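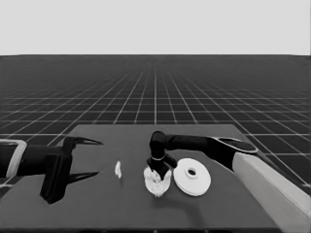 Two-arm cell in the simulator, right gripper on the crumpled piece, left one open. Grayscale view.

December, a little after 4 in the afternoon

Long day at the screen, so this will ramble. Lalit and I have been working through the bench-clearing job for the packing room at Hodska, the one Belkadi wants both arms on. We ran 40 tries before lunch and 40 after, with the soft piece started in a different spot each time. In the first batch the right arm came down too near the disc and nudged it along more often than I'd like. Lalit raised the approach a touch over lunch (he ate standing up, as usual when something bothers him) and the second batch was much kinder to the disc. I haven't written up the grasp failures properly yet. They're in the shared folder, badly named, sorry.

The small scrap is still a headache. The left arm has the reach for it, but when both arms want the middle of the table one has to wait, and we never really settled which. For now the right goes first. Kiran thinks that's backward and may well be correct — I'd like to see it tried his way before we argue any more.

The better part of the day was Jayanthi coming up from the packing room with her tea. She has cleared those benches by hand for years, between every order, and I had assumed she'd be glad to see the back of it. She is, mostly! Her wrists certainly are. But she told us the clearing is also when she looks over the last job and catches what went wrong with it, and when she and Warrick swap news across the bench. If the arms clear, she'd like the check kept as its own step, with time given to it, and she'd like to be the one who decides when the cell pauses. I thought that was very fair and wrote it on the board in big letters so it can't wander off.

Warrick's question was plainer: who gets called when it jams at night? We had no answer. He has 3 people on that shift and none of them trained on it yet. Yuzuki is going to ask Belkadi about paid training hours before anything gets bolted down.

For tomorrow: Kiran's arm order, same starts as run 186 so we can compare. Lower the left wrist slightly. Ask Jayanthi if she'd sit with us for an hour and tell us where the scraps really end up.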